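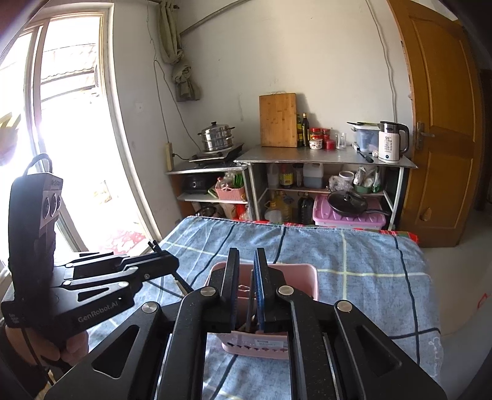
Community kitchen on Gollodstead Road asks for cutlery before February reopening

The community kitchen on Gollodstead Road will reopen on a Tuesday in February with new shelves, a repaired sink and a good deal less cutlery than it needs.

The kitchen serves a hot lunch to anyone who comes through the door, along with an evening meal once a week. It closed in the fall after a pipe behind the dishwasher gave way and soaked the lower cabinets. Most of the pots and plates were stored up high and came through fine. The drawers of forks, spoons and serving tools did not. Many of the wooden pieces had swollen or split, and some of the cheaper metal ones had rusted where they lay.

Narendra Khurana, who runs the kitchen, said the loss was easy to overlook at first.

"Everybody asked about the stove and the fridge," he said. "Then we started putting things back and there was hardly anything to eat with."

The kitchen used to set out 100 places at its busiest lunch. It now has full sets for almost 50. Khurana said the kitchen could open with that number and wash between sittings, but it would mean a longer wait for people on a short lunch break.

Sorting has been going on at the tables in the dining room, where the checked cloths are already back in place. Utensils are going into plastic baskets, a pink one among them, in place of the old divided drawers. Khurana said the change was his idea. A basket can be carried to the sink, rinsed and set back out on the table, and the holes let the water run off. The drawers had to be emptied by hand every time they were cleaned, and in practice that was once a month.

"You can see right away when a basket is getting low," he said. "With the drawers you found out when somebody came up and asked for a spoon."

Each table will have its own basket, with chopsticks, spoons and forks standing together. Knives will be kept at the serving counter and handed out on request, as they were before the closing. Serving spoons and ladles will hang from a rail above the stove.

The kitchen is asking for forks, soup spoons, teaspoons, chopsticks and long-handled serving spoons. Sets do not have to match. Items should be clean and free of rust, and wooden pieces should have no cracks. Sharp knives cannot be accepted, and neither can disposable cutlery – there are already several boxes of that in the storeroom, left over from a street fair.

Plain baskets are also welcome, as long as they are plastic and have holes for drainage. Wicker and cardboard organizers are hard to keep clean in a shared kitchen and will be turned down. Anyone giving a basket is asked to leave the lid at home.

Donations can be left at the side entrance on Fledmont Street between 3 and 7 p.m. on weekdays. There is a bell next to the door. People who cannot get there during those hours can leave a bag at the Cillerska bakery across the street, which has agreed to hold items behind the counter until closing. The bakery asks that bags be tied and marked with the word "kitchen," so they do not end up with its own deliveries.

The repairs were paid for partly by insurance and partly by a supper held in the parking lot before the weather turned. The insurance covered the plumbing, the floor and the cabinets. It did not cover small items, and the money from the supper went to the sink and a new water shutoff. Khurana said he would sooner ask for spoons than for more cash.

"Most people have a few in the back of a drawer that they never use," he said. "Those are the ones we want."

The new shelves run along the wall opposite the stove and replace the lower cabinets, which will not be rebuilt. Everything on them sits well above the floor. The dishwasher has been moved a few feet toward the window so that the pipe can be reached without pulling the machine out, and the old linoleum has been taken up.

The menu will stay much as it was. Soup and rice will be served every day, with a noodle dish on the evening the kitchen stays open late. The noodle dish is known to regulars as Su, after the cook who first made it there, and Khurana said it was the thing he had been asked about most during the closing. It is also the reason chopsticks are high on the list. Many of the old pairs had lost a partner even before the leak, and single sticks have been set aside for use as plant stakes in the yard.

Lunch on the first day will begin at noon. No sign-up is needed, and there is no charge, though a jar will be kept by the door as before. People who want to help set tables that morning should come to the side entrance by 10 a.m. and wear closed shoes, as part of the hallway floor is still being finished.

The list of needed items is posted in the front window and will be changed as things come in. Cutlery will still be accepted after the reopening, during the same hours.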